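Hastitz Woton Music Stand
For outdoor concerts, pit bands and anyone who reads on stage

If you play outdoors, you know what the wind does to a music stand. The Woton is the stand we always wanted for our own summer dates, and we're so happy to have it in the shop! It opens to 60 inches, so a tall singer can read from it standing up, and it drops low enough for a seated cellist (or a guitarist who likes to sit on the amp). The desk is solid, with a deep lip that takes a full binder and still has room for a pencil and a capo. 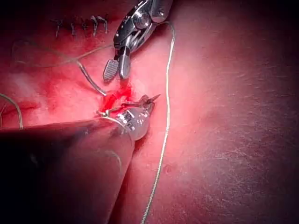
The two page clamps are the part we get most excited about. Each one slides along the lower lip and locks with a quarter turn, and you can work it with one hand between songs. The jaws are different on purpose. One is flat and textured to hold the back of the folder, and the other is a smooth finger that rests on the page. Surgical tools can pair their jaws in much the same way, like the open pair at the top of the photo, with fine cross-hatching on the wide flat jaw and a rounded tip on the narrow one. On the Woton the smooth finger lets you pull a sheet out from under it without tearing the corner, even when the paper has gone soft in the evening damp. We tried it at a lakeside show in June with a real breeze coming in - not one page left the stand.

The base is a fold-out tripod with wide rubber feet. It's quiet on a wooden stage, and there's a hook under the center post for a sandbag or a water jug if the weather is truly awful. You can fold the whole thing up in the time it takes the next act to say hello. It goes into its own shoulder bag (included), and the desk has a separate sleeve inside so it won't scratch. 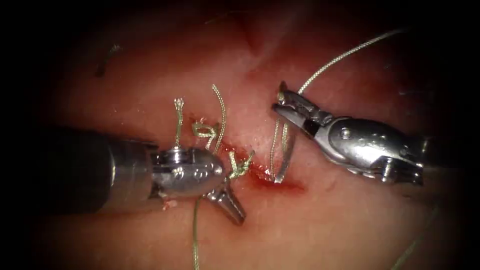
The height lock deserves a mention too. It's a twist collar, large enough to turn in gloves, and it doesn't creep down during a long set the way the old lever locks did. If you leave a heavy score on the desk, give the collar one more firm twist and it will stay where you put it.

Lots of our customers add the Drulach light bar. It clips to the top edge of the desk and runs 300 minutes on a charge, so it will see you through a double bill and the load-out. The light is warm and stays on the page, out of the eyes of the front row. It fits the older Aksoy desks as well, so if you have a few of those in the band room you can swap one light between them.

What you get
Woton stand with desk
2 page clamps
Shoulder bag with desk sleeve
Spare rubber foot

Details
Full height: 60 inches
Light bar: sold separately, weighs 300 grams
Light bar charging: USB-C, cable in the box
Color: black or dark green

Choirs and schools, please write to us before you order a big batch. We can number the bags for you, and we'll pack the clamps already fitted so you can unfold the stands and start rehearsing. Dark green is back in stock as of October 6, 2022.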